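Oil finish on a long bench top, second coat still tacky

drakwood_dan
Posted October 2023
Oiled a long bench top with two coats, 30 hours between them. First coat cured fine. Second is still tacky along one edge after 6 days. Shed is unheated. Do I wait, or strip it?

Cornel Ilie
Wait. Rub the tacky edge with a rag and mineral turps, then leave it open to the air. Tackiness along one edge usually means excess oil that wasn't wiped off.

pusen
Disagree. Six days is too long for a thin coat. If it's still grabbing a fingertip, turps only moves it around. Scrape it, sand at 120, start that strip again.

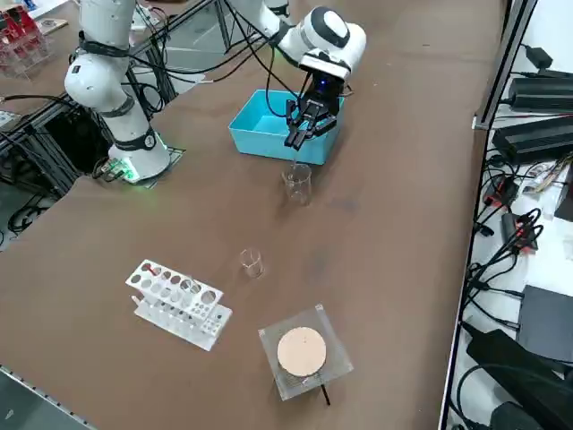

Cornel Ilie
Sanding one strip on a dark top leaves a lighter band, and blending it means recoating the lot. On a long brown surface, a change in colour would show from the other side of the room. Light-coloured timber is more forgiving. I'd try the turps first and sand only if it fails.

sisik
What oil? A hardwax won't behave like raw linseed, and raw linseed in a cold shed can stay soft for weeks.

drakwood_dan
Boiled linseed, tin opened last December. I didn't wipe the far edge properly — couldn't reach it.

pusen
Old tin plus a heavy coat. I still say scrape.

Cornel Ilie
Turps, a clean rag, two days with a fan on it. And lay the used rags flat outside to dry. Linseed rags can self-heat in a pile.

drakwood_dan
Turps going on tonight. Scraper is on standby.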